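Collecting SATA examples, part two

The first part covered the mount and the calibration. Since then I have moved the whole set-up to the bench at Lastham and started on the data proper. The target for this round is 600 examples of one family of tasks: reaching power and data connectors inside a desktop case with the wiring left in.

The choice of task is deliberate. Sterkine, the policy I trained over the winter, was fine on connectors fixed to a flat board and poor at everything else. Its training set had no loose cables in it at all, so it treated any cable as background. A used office PC has plenty of them, in several colours, and they move when touched.

All episodes are guided by hand. The wrist camera records throughout, with joint angles and finger opening logged alongside, and an episode is one reach from the start pose to the end pose.

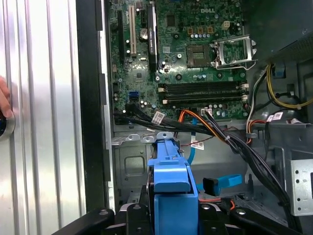
What counts as an example

I settled on three rules and have kept to them since episode 41, which is where the old numbering stops. Anything earlier is in a separate folder and will not be used for training.

An episode starts with both fingertips in view. It has one target, named before the arm moves. If I change my mind halfway, the episode goes in the reject folder with a one-word reason. Rejects are kept, as I may want them later for a failure classifier.

The start pose is varied by hand and the case is turned between blocks of 10. I tried drawing the start poses from a random generator and gave up – too many of them put a finger link straight into the side of the case.
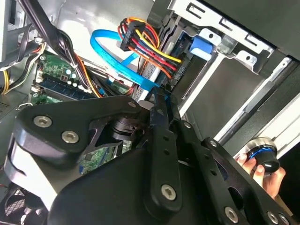

Labelling is the slow part. Ulari, the small script I use for it, steps through each episode and asks for the target, the approach side and the first point of contact. The third field is the awkward one. Close to the drives the links cover a good deal of the wrist view, and the moment of contact has to be read from the finger current instead. I now plot the current under the video and mark both together, which has cut the disagreements between my first and second passes.

Lighting matters more than I had allowed for. Bare metal rails throw bright strips into the image and the exposure drops to suit them, so black connectors lose their edges. Exposure is now locked at the start of each block.
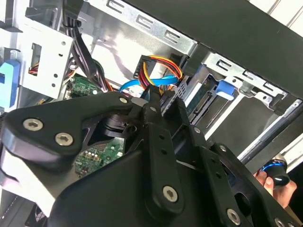

Wrist view with the finger up by the power and data cables.

The Kavanagh storage box holds 900 episodes at the present resolution, so there is room for the full round and the rejects. Training starts when the labels are finished. I will run it first with the contact field left out, to see whether that column is worth the time it takes.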